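Research Software Engineer, Bimanual Manipulation
Fureo Laboratory, Stitine Institute
Full time, fixed term of 37 months, starting in March

Applications are invited for the post of Research Software Engineer within the Fureo Laboratory. The person appointed will maintain and extend Medero, the laboratory's software for turning demonstrations made with hand-held grippers into control policies for two-armed tasks. Current work concerns small parts and hinged containers, where both grippers must share a confined space.
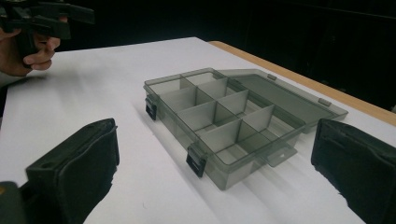

Kojo Baidoo: the hardest part of this post is time alignment. A planner can forgive a poor grasp, but if the two gripper streams drift apart, everything trained on them is wrong. Applicants should tell us how they have dealt with that.

The postholder will report to Ruth Pacheco and will be responsible for the recording pipeline, the calibration tools and the replay viewer. The present archive holds 141 sessions in an older format, and their conversion will be an early task.

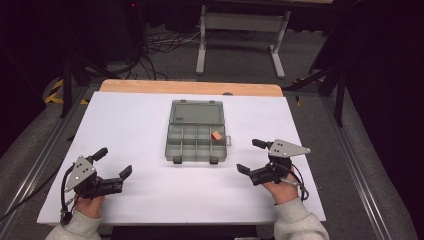

Perception work forms the second part of the role. The existing pose estimator performs well on opaque objects and poorly on clear or tinted plastic. A small orange-red cube lying in one compartment of a grey translucent organizer is readily segmented; the thin walls on either side of it are a good deal harder, and the planner requires both. The postholder will work with Liviu Cârstea on a revised model and on its tests.

Applicants must have a degree in a relevant subject or equivalent experience, sound knowledge of C++ and Python, and practical experience of camera calibration. Familiarity with motion planning under contact is desirable – training can be given.
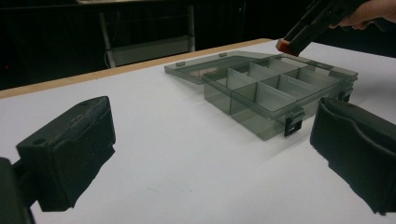 The post also carries a modest teaching duty, limited to 2 hours a week during term. Support for conference travel is available on request.

Applications should consist of a curriculum vitae, a statement of no more than 400 words and a link to one piece of code written mainly by the applicant. They should be addressed to Socorro Escobar, Mamani Building, Stitine Institute. Interviews will be held in person or by video call.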